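Jul 14, 2022

I have been switching back and forth between two sets of grippers since June, and I think I've made up my mind. The first set is the Jivex pair, which came with the arms. The second is the Andow pair that Corina Matei passed on to me when she moved to suction cups.

The Andow fingers are 12 mm longer. That helps with anything that sits low, like a bin or a dustpan on the floor, where the Jivex wrists kept bumping the rim first. The trade-off is flex. With a full water bottle the tips spread, and I lost 9 grips out of 70. The Jivex pair lost 2.

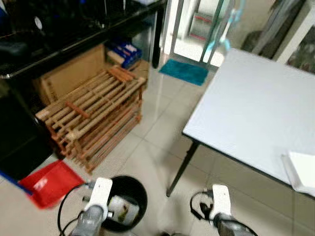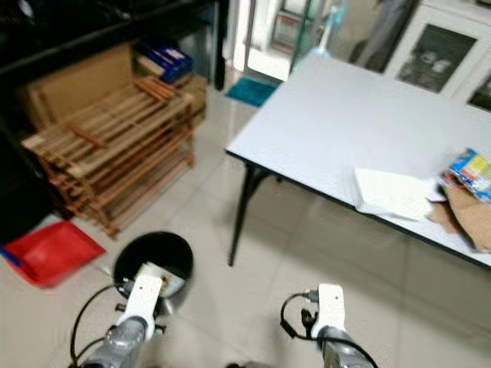

The left gripper over the black bin, both times.

Cable routing is still my main complaint. Both makers bring the cable out of the side of the wrist, and if the loop is too short it pulls when the wrist rolls. Too long and it catches on things. Ultan Breathnach uses a spring clip halfway down the forearm – I tried it and it works, but it has to come off every time I change fingers.

The controller is the same Aryee box for both sets. I had to lower the closing force for the Andow pair and save it as a separate profile. Next I want to try rubber pads on the long fingers. Gobnait Noonan has a sheet left over and is mailing me a piece.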